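Unit 7 notes: Looking after the two-arm kitchen cell
Service Robotics Lab, evening section
Notes by Ginette Bergeron, posted 4 June 2021

Last time we stopped halfway through the wrist mounts, so I'm picking up from there. If you missed it, get somebody's notes on torque order for the forearm shells before you come to lab. I won't go over it again at the bench (I love you all, but the bench time is short).

The cell we're working with is the one I call the Zeman cell, after the folks who put the first version of the counter and fridge together. Two arms, two five-finger hands, one head camera, and a kitchen to reach into. The arms run on Telbridge drivers and the task scripts are written in Evis. You don't need to know any Evis for this unit. You do need to know how to open a log and find the line where things went bad, and we'll get to that.

Daily start-up

I do this the same way each morning and so should you. It takes me 13 minutes. It will take you longer the first few times and that's fine!

Walk around the cell before you power anything. Look at the floor. The arm cables hang in loops from the wrists, and they need slack, but a loop that has worked its way under a drawer or around a table leg is going to cost you a connector. Run each cable through your fingers from the wrist on down. You're feeling for a flat spot or a kink. You'll find a bad cable with your fingertips way before you find it with a meter.

Next, the wrist brackets. Grab the bracket and try to twist it. If it moves at all, even a hair, stop and tighten it before you go on. Everything the sensor reports depends on that clamp sitting where it sat when you calibrated, and a bracket that has crept a couple of degrees gives you the kind of error that makes people rewrite perfectly good code. I lost most of a November to that one. Murray Chan kept telling me to go check the clamp, and I kept telling him the clamp was fine.

Then the gloves. Check the palm covering for tears and for anything sticky. Wipe it with a damp cloth, let it dry, and only then power up.

Power order: drivers, arms, hands, camera. Wait for each one to settle before the next. If the hands come up before the arms they home against whatever pose they happen to be in, and you get fingers that think they're open when they're half closed.
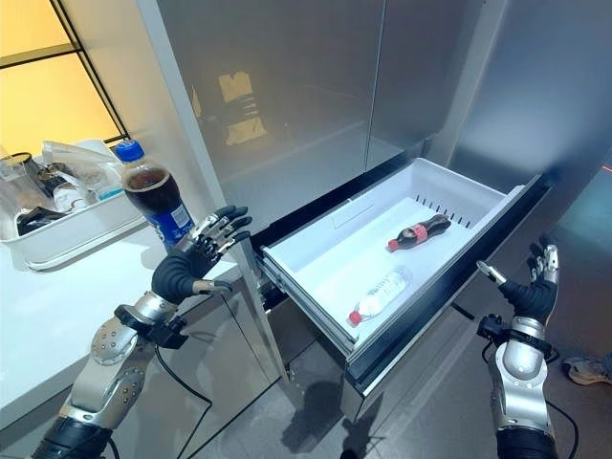 Now, homing. After power-up both hands run through a full open and close. Stand back and listen. A healthy hand makes a soft even whir on every finger. What you don't want is a click at the end of travel, because that's a tendon riding over its guide. If you hear it, cut the hand power, mark the finger with a bit of tape, and write it on the sheet. Please don't run it again "just to see." Every run makes the groove deeper, and a new guide set from Usley is slow to get here.

You also want to see all the fingers finish together. If one lags, note which one and on which hand. A lag that shows up cold and goes away once things warm up is usually grease. A lag that stays is usually the motor, or a cable that's being pulled on somewhere up the forearm.

Setting the grip for bottles

Bottles are the best teaching object I know. They're cheap, they're everywhere, they roll, they squash, and once they're cold they get slippery on you. For this unit the job is moving drinks between the counter and the freezer drawer at the bottom of the fridge. Sounds easy, right? Everybody says so in week one.

The grip file has two numbers you'll be changing. One is close force and the other is hold force. The scale is just the driver's own units, so don't go looking for newtons. Our starting close value is 307 and our starting hold value is 74. The first one gets the fingers around the bottle and the second keeps them there. If you set the hold too high the plastic caves in, the fingers follow it, and the hand keeps on squeezing because as far as it knows there's still room to go. Too low and the bottle slides down through the palm as soon as the arm lifts.

Change one number at a time. I mean it. Change it, run three lifts, write down what you saw, then change it again. I've watched teams change both at once for a whole evening and come out knowing less than when they walked in.

For the full bottle I like two hands. It's heavy enough that one wrist will droop a little at full reach, and you can't fix droop by gripping harder. One hand carries and the other steadies. In the script that's the "leader" and the "follower," and the follower gets a much softer hold so the two arms don't end up fighting each other through the bottle.

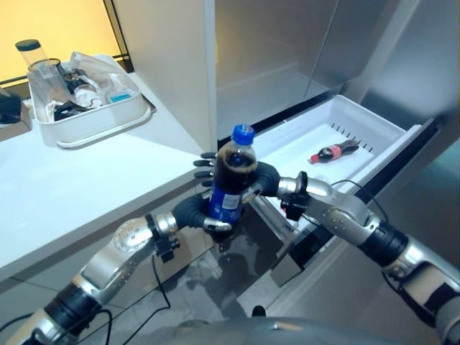

If they do fight, you'll know it in the log before you see it in the arms. Open the force trace for both wrists and lay one over the other. When things are going well the lines wander around on their own. When the arms are fighting, one line goes up exactly as the other goes down, like a seesaw, and it keeps on growing. The usual cause is that one arm's idea of where the bottle is has slipped a few millimeters. Go back and check (all together now) the wrist bracket.

The second most common cause is a hand-off that's too short. The follower needs time to feel contact before the leader moves. We use a pause of 1199 milliseconds, and yes, people ask me why it isn't 1200. Murray typed it in that way years ago, it worked, and I've never had the heart to change it. You can use 1200.

The drawer

A freezer drawer is a mean thing to put in front of a robot. It comes out low, it has a lip, it's bright white inside so the camera washes out, and the things in it lie at any old angle. A few habits that help:

Open the drawer all the way to the stop every time. The script takes the front lip as its reference, and a drawer that's an inch short puts the whole inside of it an inch off.

Check the rails. Crumbs and ice get down there. If the drawer feels gritty by hand, clean the rails before you start blaming the arm.

Don't leave it open between runs. Besides the obvious food reasons, frost changes how the inside looks to the camera, and cold air rolling over the hands is hard on the glove material.

Teach the approach from above. Coming in from the front looks nicer but the forearm is fat and you'll bang a shell on the rim. We have the dents to prove it.

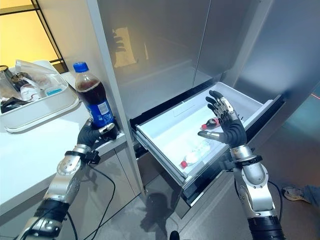 Clearance is the thing I want you to practice most this week, and you'll practice it with the hands slow and one finger on the stop. Start with the waiting pose, where one hand holds and the other gets ready. With the left hand keeping the blue-capped cola steady near the front of the counter, the right one waits over the open drawer with its fingers spread, and that spread is what I want you to look hard at. An open hand takes up a lot more room than a closed one! If you plan the path with the fingers together and then open them over the bin, the thumb or the little finger is going to find a wall. So plan with the hand open, then check it again on the way out with a bottle in it, which is a different shape all over again.

Go through it at the slowest speed first. Have your partner call out the gap at the lip and at both side walls. If your partner isn't sure, stop the arm and look together. There's no prize for finishing early, and I'd much sooner have you do two clean approaches than ten scary ones.

A word on where to put your feet. You need to be near enough to see the gap and reach the stop, and far enough that an elbow swinging out can't get you. Elbows are the part people forget. Everyone watches the hands. Swing each arm through its full range on slow at the beginning of your session and notice where the elbow goes, then stand somewhere else. Closed shoes, please, and tie your laces.

When something goes wrong

Stop first, save the log second, touch things third. If you power down before you save, the last stretch of the log is gone, and that was the part you wanted.

If a bottle drops, leave it where it landed till you've written down which hand had it and what the arm was doing. Then clean up. If a full one breaks open, kill the arm power at the wall and dry the floor before anybody goes near the cables.

If a hand won't open, don't pry the fingers. Use the release in the hand menu. If that does nothing, come get me. Prying a finger strips the gear in the knuckle, and that's a full teardown. I can do one in an afternoon if I have all the parts, and I never have all the parts.

Shut-down

Park both arms, open both hands, then power off in the reverse of the morning order. Close the drawer. Pull the gloves and look at the fingertips for wear, and swap them if you can see the weave. Fill in the sheet, including the boring days. When a motor starts going, the boring days are what I compare it to.

For next time

Read the chapter on tendon tension and bring a small hex set if you own one. Each pair should turn in one page with your grip numbers, your three-lift notes for each change, and an overlay of the two wrist traces with the hand-off marked. Handwritten is fine if I can read it. Murray is covering the bench for the first half hour, so have your clamp checked before he gets to you, because he's going to ask.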